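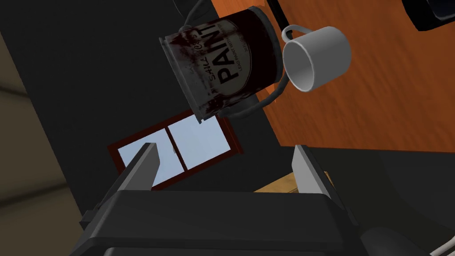 The Long Second Life of an Old House Color

My grandmother's kitchen was green, though if you had asked five of us what sort of green, you would have had an argument that lasted through dessert. I said pea soup. My uncle said army truck. She herself called it "the green," as if there were only the one, and she had it put back on the walls every few years without ever, so far as I know, writing down what it was.

I have been thinking about that green a good deal since October, when I started spending my Sunday afternoons with people who try to bring old house colors back. There are more of them than you might guess. Some do it for a living, some do it because they bought a drafty place with eleven-foot ceilings and fell in love with it, and a few (my favorites) do it because they once lived in a room and can't stop missing it.

The place most of them end up sooner or later is Stamatopoulos, a paint and hardware store on the kind of main street where you can still park at an angle. Along the back wall is a cabinet of shallow drawers, and in the drawers are the cards: 3,691 of them, hand-brushed, one for every custom color the store has mixed since it opened. Each card has a formula on the reverse in pencil, and often a note as well. "Porch, do not let him talk you into gloss." "Same as last time but kinder." I read that second one over several times and I still couldn't tell you what went into the can, but I would like to sit in that room.

The trouble with matching an old color is that it has usually been moving the whole time you weren't looking. Oil paints yellow, most of all in the dark, so the patch behind the china cabinet will be warmer than the wall beside it. Sunlight takes the reds and leaves the blues standing around by themselves. Kitchens get their own special coat of bacon and steam. So when a customer comes in with a chip the size of a thumbnail and says make me this, the first thing the folks behind the counter ask is which this: the color it is now, or the color it was?

People get surprisingly emotional about the answer. At the Plivov, an old hotel a few miles up the river with 158 rooms, the owners had the lobby walls cleaned and scraped down layer by layer, and under the polite cream everybody remembered was a deep salmon pink. The town split over it. Half wanted the pink, on the grounds that it came first. The other half had been married in front of the cream. The hotel went with the pink in the lobby and left the cream up the main staircase, and I have to say that coming down from one into the other at six in the evening, with the lamps on, is one of the nicest things I've done all year.

A word here about safety, since I'd feel bad leaving it out. If your house is older than your parents, treat the old layers as if they have lead in them until a test says otherwise. Don't dry sand. Don't take a heat gun to a window sash because you saw somebody do it. Hire a certified contractor for the big jobs, and keep the kids and the dog well away — they will want to help.

Light matters at least as much as the paint. A gray that looks like a dove in the morning can look like a wet sidewalk by supper, and the only cure is to brush out a good big board and carry it from room to room for a few days. Lean it by the window, then in the corner farthest from the window, then next to whatever wood you already own.
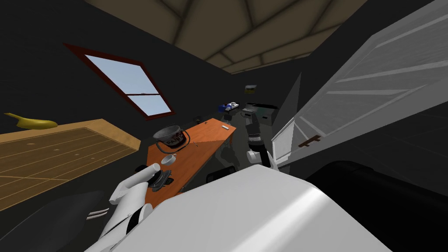 Two boards are better than one, according to a reader who wrote in after my last column, because the first board only tells you whether you like the color and the second tells you whether you can stand it next to itself, wall meeting wall, where everything goes a shade deeper. I tried this in my own hallway and she is right. The blue I had been so sure of turned positively stormy in the corner.

There are gadgets now, of course. The Skolteo is a little puck you press against the wall, and it will give you a match on your phone before you've straightened up. Drorach, a small outfit that makes limewash and milk paint, keeps a list of 418 historic shades and will mail you real brushed samples of any of them. I've used both and been happy with both. Still, I noticed that when the puck and the pencil cards disagreed, the people at the store went with the card, then squinted, then added a drop of black.

As for the green, I did finally go looking. A cousin had a drawer pull from that kitchen with a crust of it around the screw hole, and I carried it to the store in an envelope. They had no card for it under her name. They did have one under my grandfather's, which surprised me, as I never once saw the man hold a brush. The note on the back reads, "She'll know."

My first quart is drying on a board by the back door as I write this. I've sent a photo of it to my uncle, and he says it's still army truck.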